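Interior valeter wanted, Walerthorpe

Fladine Car Care cleans the insides of cars that other people have been eating, sleeping and transporting wet spaniels in. We need one more pair of hands, preferably attached to someone with a strong stomach.

The job is four days a week, starting at 8 in the morning. Most of it is seats, carpets and roof linings, plus the odd boot in which milk has been spilt and then not mentioned to us on the phone. You'll work in a team of six and do three cars on a normal day, or two if one of them is a family people carrier back from Cornwall.

You'll need a full driving licence, as cars have to be moved about the yard, and knees you are on good terms with. Experience is welcome but we can teach the rest. Please don't wear aftershave to the trial shift – we rely on our noses and so will you.

We pay weekly, supply gloves and overalls, and let you keep any pens you find. Coins go back to the customer.

To apply, send a few lines about yourself through the form on our Walerthorpe page, or call in at the unit on Tultel Road any Friday after lunch. A CV is fine. A covering letter about your passion for upholstery isn't needed. 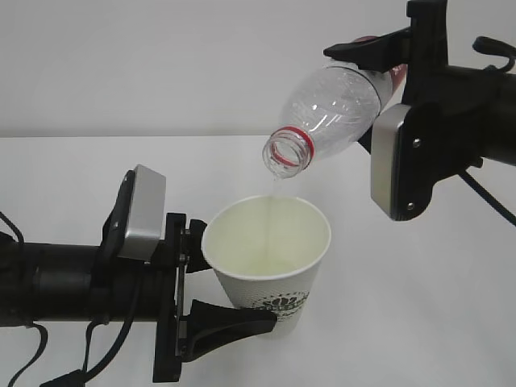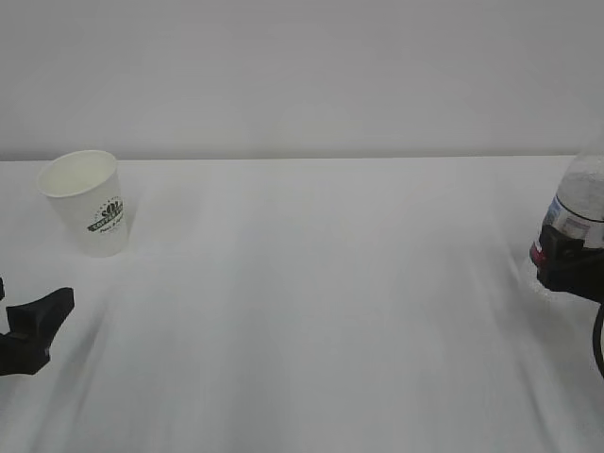
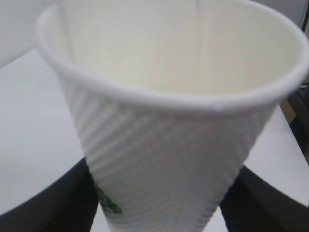

Second and third pictures: white paper cup.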